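Stacking crate

A stacking crate is a reusable open box made to sit securely on top of others of its kind. It is one of the great quiet successes of everyday design, found in bakeries, orchards, dairies and fish markets all over the world!

Early crates were wooden, nailed together from thin slats, and many growers made their own during the winter. Plastic ones took over in the second half of the twentieth century, as they were lighter, easy to rinse and far kinder to fingers (no splinters).

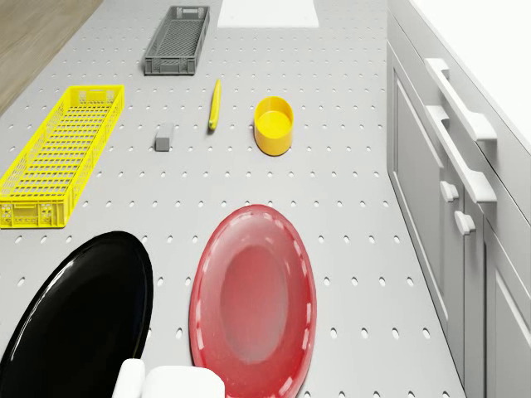

Plastic crates in gray and yellow, computer rendering.

Openings in the sides let air reach fruit and vegetables, and they save a surprising amount of weight too. Bread crates are usually shallow, while those for bottles often have dividers inside. Some types nest when empty: turn one end to end and it drops neatly into the crate beneath, a lovely bit of geometry.

Colour is often used for sorting. At the Mercado hall in Greseo, each trader has a colour, and stacks may be up to 3 crates high.

See also: Pallet, Milk crate, Basket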